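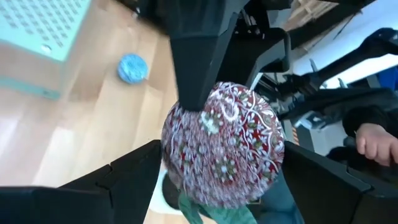 Novholm, which supplies card readers and payment software to independent shops, has raised £16 million from a group of existing shareholders led by the investment firm Cendar. The company said on 6 November 2025 that the money would be used to open a second support centre, in Colletham, and to widen the range of services it offers to merchants who trade both in person and online.

The round was also joined by Stojanović, the family-owned lender which first invested in Novholm when the company was operating as a reseller of other firms' terminals. No new shareholders were admitted. The company did not disclose the valuation at which the shares were issued, but confirmed that Cendar would remain the largest outside investor and would keep its two seats on the board.

Novholm rents terminals to its customers on monthly terms and takes a fee on each transaction. Most of the businesses on its books are small retailers, cafés, market traders and repair shops, many of which had previously accepted cash only. Under the standard agreement a merchant may return the terminal at one month's notice without further charge.

Mateja Popescu, chief executive of Novholm, said the funding would allow the company to bring forward work that had been planned for later years.

"Our customers ask us for quicker settlement and for someone to answer the telephone when a terminal stops working on a Saturday afternoon," she said. "Both of these cost money to provide, and our shareholders have agreed that they should come first."

At present, takings are paid into merchants' accounts on the second working day after a sale. Novholm intends to offer next-day settlement to all customers from May, following a trial in which 93 merchants took part. Those who wish to remain on the existing timetable will be able to do so, and the fee for each transaction will be the same under either arrangement.

The Colletham centre is expected to employ more than 100 people once it is fully staffed. Recruitment will begin with technical support and fraud monitoring, followed by a smaller team responsible for checking new applications. The company has taken a lease of 10 years on the premises. Its head office and the existing support centre are not affected, and no posts will be transferred without the agreement of the staff concerned.

Part of the funding has been set aside for software. Novholm plans to release a stock and invoicing tool which will run on its current terminals, so that customers will not be required to replace their equipment. A version for use on mobile phones will be made available at a later stage. The company said it had considered buying an established software business for this purpose but had decided to develop the product with its own engineers.

Cendar said in a statement that it had supported the round in full and regarded the market for payment services among small businesses as "far from settled". It added that it had no present intention of selling its holding.

Novholm has not yet reported an annual profit. Its most recent accounts showed higher income from transaction fees and a narrower loss than in the previous year, although spending on customer support also rose. Ms Popescu declined to say when the company expected to break even, and said that a further fundraising was not being planned.

Existing customers do not need to take any action. Merchants will be informed in writing of the new settlement arrangements before they come into effect, together with any changes to their terms of service.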